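The Chair from Tidon

I bought the chair from Stockdale's in Tidon on a morning so bright that every shop window looked washed. It came in a flat box with a handle that pulled off on the bus, so I walked the last of the way into Fillcombe with it balanced on my head, and I didn't mind a bit. A chair of my own! I had lived for 97 days with a stool and a windowsill.

The man downstairs plays his radio through the floor, and that evening it was brass bands. I had the black plastic sheet down, the kettle on and the whole of Saturday still to come.

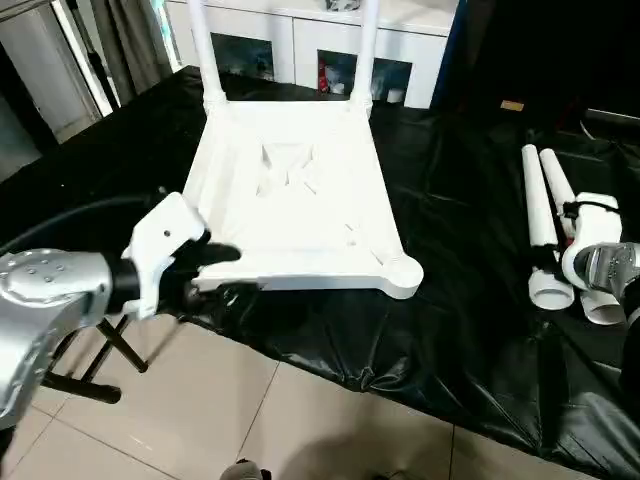 Page last changed: 07/10/2022

I love the underside of things. Turn over a chair and there is all the thinking that went into it, the ribs and the rim and the big white cross in the middle, where only the floor was ever meant to see. I knelt there admiring it far longer than the job called for. Somebody in Custville (it said Custville on the box) had sat at a desk and drawn that cross, and then perhaps gone home for tea and told no one.

The instructions ran to two pages and had no words at all, only a small round-headed person who smiled on the first page and was still smiling on the last. I took to that person at once. We worked together. When I had a leg the wrong way up, the round head beamed at me, and when I had it the right way up, the round head beamed just the same.

My grandmother put up shelves by singing to them. She said wood was shy. I had no idea whether plastic was shy too, but the brass band had reached something slow and grand, so I hummed along and gave the first leg a push. 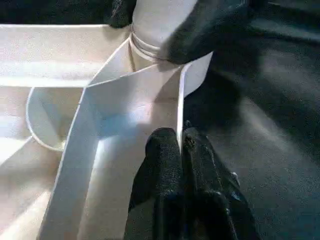 Nothing. I pushed again, and hummed louder, and downstairs the radio went up a notch as if to help. Then came a click – such a round, sure, lovely click – and I shouted out loud and frightened a pigeon off the sill.

After that I couldn't be stopped. I did the second leg before the tune was over. I thought of all the sitting I would do: sitting with soup, sitting with letters, sitting sideways with my feet up on the stool, which would be so pleased to be a footstool at last. There were nearly 400 evenings left on the lease, and I wanted every one of them. 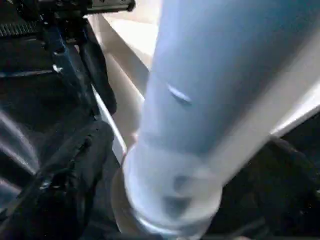
The blue one, going by in a hurry.

It was dark when the band stopped. I could hear him moving about below, filling his own kettle, and I stamped twice on the floor by way of thanks. There was a pause. Then he knocked back, twice, with what sounded like a broom, and I went to look for another cup.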